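Visit report: Skuvstead arena and the Hinrichs floor workshop

The arena at Skuvstead opens its back-of-house areas to visiting clubs once a year, in September, ahead of the first home basketball fixtures. I attended the morning tour on behalf of our own club, which plays in a shared sports hall and is considering a demountable court. These notes cover the floor, the baskets, the scoring equipment and the workshop next door.

Arrival was at the loading bay on the north side. Parking is free until noon but the bay is steep, and anyone bringing a van should use the lower gate. Capacity for basketball is 2,340 seated. A further bank of seats exists for concerts, taking the total to 3,000, but those places stand on what would be the run-off area behind one basket and are not sold for games.

The court is a panel system supplied and maintained by Hinrichs, whose workshop occupies the adjoining unit. Panels are maple on a softwood frame with rubber pads beneath. They are numbered on the underside and laid outwards from the centre circle, so that any error in squareness ends up at the edges, where it matters least. The crew quoted a laying time of three hours with 16 people. We were shown two rows going down. Each panel is slid against its neighbour, tapped with a rubber mallet and locked by a steel pin. A loose pin is audible before it is visible, and the crew walk each row in hard shoes before starting the next.

Bounce is checked by dropping a ball from a fixed height at marked points on the court. The results go on a paper sheet kept with the panel trolleys. Low readings are nearly always traced to a displaced pad. The sheet from last season showed most of the faults near the team benches, where the panels get heavy foot traffic in other use.
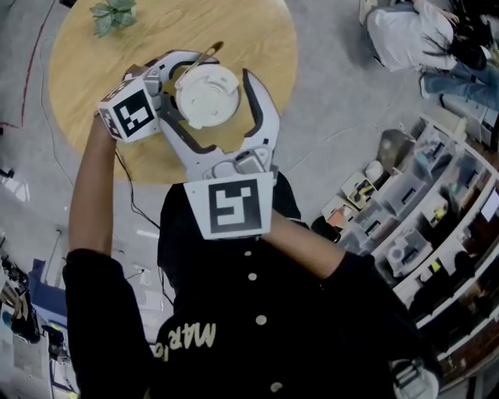 How long does a panel floor last before it needs sanding?

The Hinrichs staff gave a figure of four to six seasons for a court laid and lifted regularly. Recoating is done every summer and takes two days, plus drying time. Sanding removes the painted lines, so the cost of remarking has to be added to any quotation.

The baskets are portable units with hydraulic lift and ballast in the base. Rim height is checked with a rigid gauge at the front and both sides. One unit was out of use with a slow leak at the lift cylinder, and a spare had been brought in from Lodosar, where the second team plays. The padding on the spare is thinner at the lower edge of the backboard. It will do for training, but the arena intends to change it before any league game.

At the scorer's table the shot clock, game clock and horn run from a single console, with a second console kept powered alongside it. The changeover was demonstrated twice. On the first attempt the shot clocks reset to full while the game clock held its value, and the operator had to enter the remaining seconds by hand. Clubs using the same arrangement should practise this.

Lunch was provided in the players' lounge by Flavoro, who also run the concourse kiosks. The soup was adequate. Kiosk staff are instructed to fit lids to all drinks sold on game nights, and drinks are not permitted past the first row.

For our own hall, the panel system appears workable only if storage can be found. The trolleys need a level route and a door at least two metres wide; ours is narrower. I have asked Hinrichs for a price on half-width panels and for the weight of a loaded trolley, as the corridor floor has a stated limit.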